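Flonen Distillery, Warehouse No. 2 and Visitor Shop
Walk-through safety checklist with comments
January 20, 2019
Checked by: Myung-ja Han

1. Cask racks — OK
Uprights straight, no new dents at forklift height. Chocks in place on the bottom row. Two chocks on row C are split and should be swapped at the next fill.

2. Leaks — Needs work
Cask 27 on row B is weeping at the head. Marked with chalk. Ask Lengyel to look at it before it is moved. Nothing on the floor under the other rows.

3. Vapor and airflow — OK
Low vents clear on both sides. The north vent had leaves in it in September and has a new screen.

4. Fire extinguishers — OK with comment
All tags current, gauges in the green. The one by the filling station sits behind the hose reel. Move the reel.

5. Electrical — Needs work
The cover is loose on the junction box above the bottling table. Keep the table out of use until it is fixed. No extension cords found in the cask area.

6. Spirit transfer pump — OK
Ground clamp bites well. Hose from Pitness shows light wear near the coupling, still within limits. Recheck in 45 days.

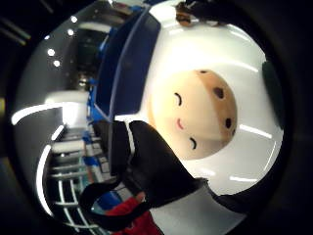

7. Shop and display stock — OK with comment
Bottles on the top shelf need a front rail. The miniatures can stay where they are. Large display pieces should stand on a flat base and out of the walkway, and that goes for the white figure with the round beige face as much as for the barrel heads. Its shell is glossy and throws back the ceiling lights, so check the glare from the register before settling on a spot. Gift boxes from Cukis are to be kept clear of the heater.

8. Exits and signs — Needs work
Side door sticks and takes a shoulder to open. Plane the bottom edge. No-smoking sign at the loading door has faded and needs replacing.

Open items: 2, 5 and 8. Items 5 and 8 to be closed within 14 days. Item 2 stays open until the cask is re-coopered or emptied.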